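Kotell Portrait Light Kit

Two-head continuous lighting for wedding and event photographers. Sold and rented by Budance.

Overview

The Kotell kit is built for getting-ready rooms, family formals and reception corners where flash is unwelcome. Both heads run from wall power or battery plates. Color temperature is set on the rear dial and holds when output is lowered.

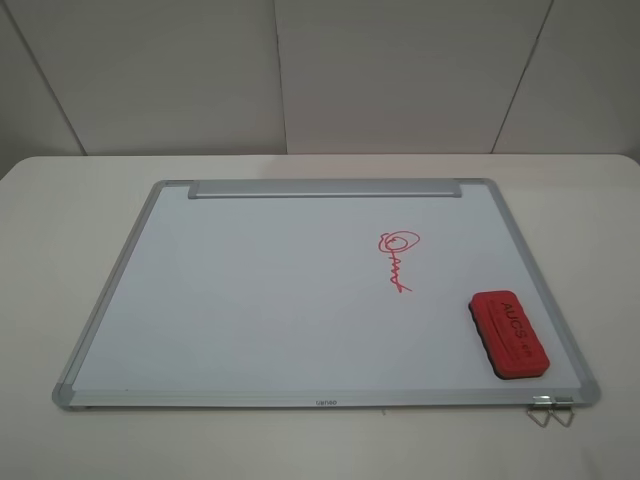 In the kit

2 LED heads with reflectors
2 folding softboxes
4 battery plates
Light stands, power cords and padded case

Setup

Open each stand fully before mounting a head. Lock the tilt handle, then attach the softbox. The speed ring turns clockwise and clicks once when seated.
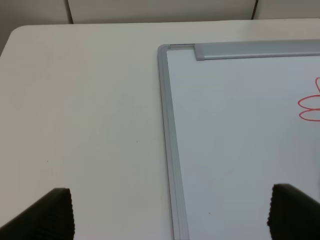

Batteries are not included. Plates accept standard V-mount packs; check the rated output of older packs before running a head at full power. Heads can be paired so that one dial controls both.

Compatibility

Softboxes and grids from the Udumance series fit without an adapter. Cárdenas rings need the narrow collar, sold separately.
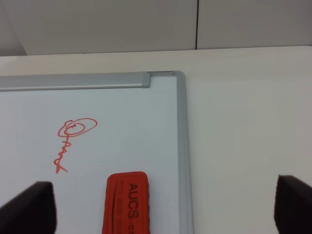 Firmware released in June corrects a fan speed fault at low output. Units shipped before then can be updated through the USB port on the base of the head.

Price and rental

Purchase: $699. Rental is by the day or weekend, with pickup at the counter. A card hold applies until the case is checked in. 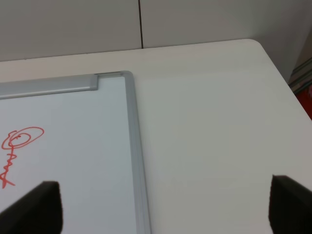

Late returns are billed at the daily rate. Replacement diffusers and cords are listed under Parts.

Product contact: Abelardo Castaño
Page updated 28 July 2022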